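Dromthorpe Town Library
1/6 The library will change its opening arrangements from 10 June 2026. The main points are set out in this thread. Full details are on the notice board at the Karppinen Street entrance.

2/6 The ground floor will open 15 minutes earlier on weekday mornings. The reading room and local history shelves keep their present hours.

3/6 Members may now borrow up to 25 items at a time, including audiobooks. Items already on loan count towards this limit. Loans can be renewed twice, unless another member has reserved the title.

4/6 Reservations made in May remain valid and do not need to be placed again. Members who have moved house are asked to update their address at the desk before collecting.

5/6 Lost property is held for two weeks and then passed to the Staltov Road charity shop. Please ask at the desk and be ready to describe the item. Bags, boxes and umbrellas left on the counters are treated as lost property at closing time.
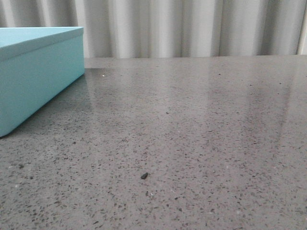
Light blue box on a speckled grey countertop.

6/6 Questions about membership should be addressed to Piyumi Mondal, Reader Services. Large-print copies of the new borrowing rules are available on request. Replies to this account are read during opening hours only.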